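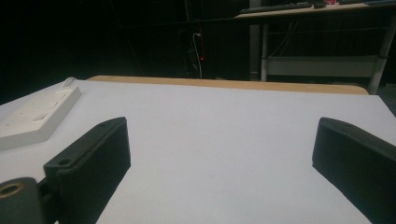
Submitted by Carmela Tedesco, Workroom Coordinator, Oranmont Craft Center
To: Sandro Marras, Grants Officer, Gorberg Fund
Second progress report, period ending June

Work tables and surfaces

Most of the work this period went into the tables in the main workroom. The first report listed them as sound but badly marked, with glue rings, knife cuts and old paint on the tops. We had planned to sand and reseal every one. After two tables we stopped. Sanding took a full day each, the dust got into the paper store next door, and the lighter patches still showed through the finish.

We now leave the tan wood as it is and work on a white surface. White gives even light for cutting and sorting, and small parts are easier to find on it than on wood grain. The white does not run all the way to the far side. A strip of the wood stays exposed there, nearly the full width, and we have kept to that on purpose. People reach for the wood when they move a table, and it leaves a place for a clamp that won't mark the white.

The edge of the white is straight and the corner of the table is rounded, so there is a small area at the end where the two do not line up. We looked at trimming the white to follow the curve and decided against it. A straight edge is easier to replace and easier to square paper against.

Cleaning is a damp cloth at the end of each session. PVA lifts off if it is caught the same day. Ink from the stamp pads does not, and we have moved the stamping group to the side bench until we find something that works. Mazza sent two cleaning products to try. One left a haze. The other is still being tested on an offcut.

Lighting

The old tubes over the north side were replaced in the second week of the period. The new ones are brighter and do not flicker. There is still some shadow at the near left of the tables on that side, mostly from whoever is sitting there, and left-handed members have asked to be seated across from it. We have changed the seating plan for the bookbinding group and will do the same for model making when it starts again after the break.

Use of the room

The workroom recorded 484 visits in the period. Bookbinding and box making accounted for more than half of these. The evening session, which starts at 6:30, was full most weeks and has a waiting list. The morning session is quieter than we expected. We moved it back by half an hour at the request of parents who come straight from school drop-off, and attendance has gone up a little.

There are 37 people on the regular list. Four left during the period, two of them because they moved away, and six joined.

Spending

The revised budget set aside $800 for surfaces and $1,150 for lighting. Surfaces came in under budget, mainly because we dropped the sanding and returned the unused sealer. Lighting went over by $65 when the electrician found a damaged junction box that had to be replaced before the new tubes could go in. We would like to cover this from the surfaces line and ask for your approval in writing. Receipts are attached separately.

Delays

The shelving from Gonenden has not arrived. It was due at the start of the period and has been put back twice. In the meantime, paper and board are stored flat under the side bench, which is workable but means someone has to kneel to get at it. If the next delivery date is missed we plan to cancel and buy locally. The local price is higher, and we would send you the figures before ordering.

The drawer units are in but one has a runner that sticks. The supplier has agreed to send a new runner.

One item from the first report is still open. You asked for a written rule on what may be left out on the tables between sessions. The draft says that materials may stay out if the next group has agreed and the tables are needed for nothing else. The bookbinding group would like to leave work under weights overnight, and the draft does not deal with this yet. I will send the final wording with the next report.

Planned for the next period

Finish the cleaning test and choose one product.
Settle the shelving order.
Replace the two worn stools by the door.
Add a second morning session if numbers hold.
Mark measurements along one side of a table for the box makers, as a trial.

Please send any questions to me at the Center. I am in the office until 4:00 on most days.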